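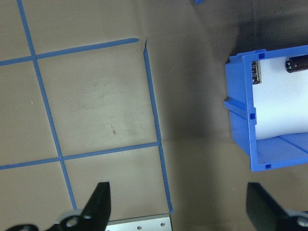
Home | News | Interviews | Archive | Contact

When I called Ye-rin Pyo she was eating lunch at her desk, and she asked if we could begin with the result and leave the theory for later. She works on robot picking at the Henham lab together with Hadi Azar. In February their group finished a study on how the starting position of a small part influences what the robot learns from human demonstrations.

"Before, we put the part anywhere we liked," she said. "A person thinks he is choosing at random, but he is not. He likes the middle of the table, and he likes the side near his own hand."

The new method is quite simple. The table is divided into squares with blue painter's tape, and a computer list tells the operator which square is next. Inside the square the operator may place the part freely. The group recorded 200 demonstrations in this way and 200 in the old way, with the same arm and the same operators. Then they trained one policy on each set.

Azar did the testing. He told me that the two policies were almost equal when the part was near the center. The difference came at the outer squares. "The old policy went down beside the part and closed on air," he said. "The grid policy failed there also sometimes, but it tried again from a better height."

I asked if the robot could simply be learning the tape. Both of them laughed, because a reviewer had asked the same. Pyo explained that they repeated 8 of the test runs with the tape removed, and the policy, which they call Nida, behaved nearly as before. "Eight runs is a small number," she added. "I would not build a house on it."

Shadow was a harder problem. One side of the table can become much darker than the other, and the wrist camera then sees a different color of table in neighboring squares. Azar wanted to add lamps. Pyo preferred to keep the shadow and record at different hours, and they discussed this for over two weeks. In the end they did it her way. Azar still thinks a lamp would have been cheaper.

Their next study will use 3 operators who have never worked with the arm. Szabolcs Pintér is preparing the instructions for them, and he wants these to fit on one page. The present draft has two.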